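Can a robot dust yet?

Jan 17, 2025

Every December I get the same email from my brother-in-law. It has a link to a video of a robot folding a towel, and under the link he writes "five years, tops." He has been sending me these for long enough that the first five years are over. I wrote back this time and said I'd look into it properly, which is how I ended up spending a good part of my holidays reading about machines that clean houses, watching a lot of demo footage at normal speed, and then going to see one for myself.

I should say where I'm coming from. I spent eleven years in building maintenance before I moved to the office side, and I have bought a lot of equipment that was going to save us labor. Some of it did. The auto-scrubber for the long hallways was worth every cent. The window gadget from a firm called Hidex went up one pane of glass, stopped, and spent the rest of its life in a closet. So when someone tells me a machine does a chore, my first question is who was standing next to it, and my second is what they were holding.

The videos

Start with the speed. A lot of these clips carry a tiny "4x" or "8x" in a corner, and people scroll right past it. I went through 37 of them over the break and timed what I could. One robot wiped a kitchen counter in what looked like a brisk half minute. Run at true speed, it was closer to four, and it left the back strip by the wall alone.

Then there's the question of who's driving. Plenty of the nicest demos have a person off to the side with a headset or a pair of handles, moving the robot's arms for it. The makers usually admit this somewhere, in gray type. I don't have anything against it as engineering. You have to show the thing what a chore looks like somehow. But my brother-in-law doesn't read the gray type, and neither do the people who write headlines.

And the third thing, which bugs me more than the other two, is the room. The counter is clear. There's one mug. The light is lovely. I have never in my life walked into a room to clean it and found one mug.

Why dusting

I picked dusting as my test because everybody thinks it's easy. It's the first job you give a kid. You don't need strength, you don't need much aim, and if you miss a spot no one gets hurt.

Now think about what you do when you dust a shelf. You lift the picture frame with your left hand, swipe under it with the right, and put it back about where it was. You go lightly on the lampshade and hard on the baseboard. You notice the duster is full and you take it to the back door and shake it out. You find a paper clip and put it in your pocket. You see a sticky ring from a glass and go get a damp rag, since the duster will only push that around. I counted nothing like one job in there. It's a pile of small decisions that you make with your mind on something else.

The tool is no favor to a machine either. A fluffy duster has no edge. It bends, it drags, it squashes up against whatever it touches and springs out again. A person feels through the handle when the fluff has flattened and the hard part is getting near the china. I asked about that everywhere I could, and the answers were mostly "we're working on it."

The visit

A small outfit called Chou, out past the freight yard in Henley, runs an open afternoon for anyone curious enough to make the drive. They have a project named Funinero that's meant to handle light cleaning. I liked them, I'll say that up front. They didn't give me a speech. They gave me bad coffee and let me stand there for two hours asking rude questions.

What they had was an arm with a two-jaw gripper on it, a big beige table, and a teal duster with one of those fluffy aqua heads. The test mess was little bits of colored paper, red and green. I looked for the dust and was told, politely, that paper is easier to score. Fair enough. I've scored cleaners' work myself and it's hard to put a number on dust. But please notice that a scrap of red paper on a beige table is about the easiest dirt there is to see, and the dirt in my house is the color of my house. 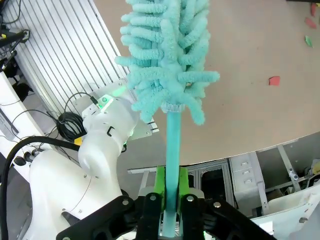
What it did well

The grip was good. I'd expected fumbling and I didn't get it. Those bright green pads close on the handle and the handle stays put, and I watched it pick the duster up again and again without making a mess of it. They told me the count for that day was 114 tries at the whole routine, pick up to put down, and I saw a fair slice of those.

It was also patient in a way I am not. It did the same sweep over the same patch of table with no sighing at all. If your chore is one motion on one surface at one height, forever, I can see a day when this is a decent answer. There are shop floors like that. I used to walk past a packing line where somebody brushed scraps off a bench into a bin every few minutes, all shift, and I wouldn't mourn that job if the person got a better one.

And when it missed, it could sometimes go back. Not always, but I saw it return to a scrap it had pushed the wrong way and have another go. Five years ago (there's that number again) I don't think I'd have seen that.

What it didn't

It doesn't know when it's done. Or it knows by the paper, and when the paper is gone, it's done, and if there were a coffee spill under the paper it would still be done. I asked what happens if you put a vase on the table. They said they could train for a vase. I asked about two vases, and a phone charger, and a cat, and one of them laughed and topped up my coffee.

It's slow. On my own watch a pass over the table came to 25 minutes with the resets, and the resets were people. Somebody put the paper back, somebody put the duster back, somebody nudged something on a laptop. I wiped my own dining table when I got home and it took me less time than it takes to find the remote. I grant you I didn't have to be reset.

It doesn't walk. The arm lives where it's bolted and the mess has to come to it. Dusting in a house is mostly the going around. It's the stairs, the top of the fridge, the slats on the blinds, the far side of the TV where the cables are. I'd be happy to hear about a machine that could do the far side of my TV. I'd settle for a person who would.

Then money. I couldn't get a price out of anyone at Chou and I believe them that there isn't one yet. So I worked from the other end. I added up what we pay the woman who comes in twice a month, and for the whole of last year it was more than 460 hours' worth of my old starting wage, which made me feel both old and stingy. For that she does floors, bathrooms, windows in spring, and the dusting is thrown in. Nobody prices dusting by itself. That's a real problem if you want to sell a machine that only dusts.

The shop-floor people

A couple of readers wrote in after my last post to say I'm too hard on this stuff and that their plants are full of robots. Yes, and so was one I worked in. They weld, they stack, they put lids on. Every part shows up in the same spot facing the same way, and a lot of people worked hard to make it show up that way. Ask one of those robots to tidy the bench at the end of the shift and it can't. The sweeping up around the robots is done with a broom, by a guy. I'd like to hear from anyone whose plant is different, and I mean that. Tell me what it picks up and what it does when there's a glove on the floor.

My answer to the email

I wrote back and told him no, not yet, and not in five years for a whole room. I said one arm can hold a duster just fine and push it across a table, and that this is harder than it sounds and the people doing it know what they're doing. I said the robot vacuum is still the only one I'd spend money on, and mine gets stuck on the same rug fringe it has been getting stuck on since we bought it.

He sent me a link to a robot loading a dishwasher. It's at 6x. There are two plates.

Recent posts
The auto-scrubber, three winters later
What I got wrong about smart thermostats
Robot vacuum vs. rug fringe
Why I still buy corded drills
Cleaning blinds without taking them down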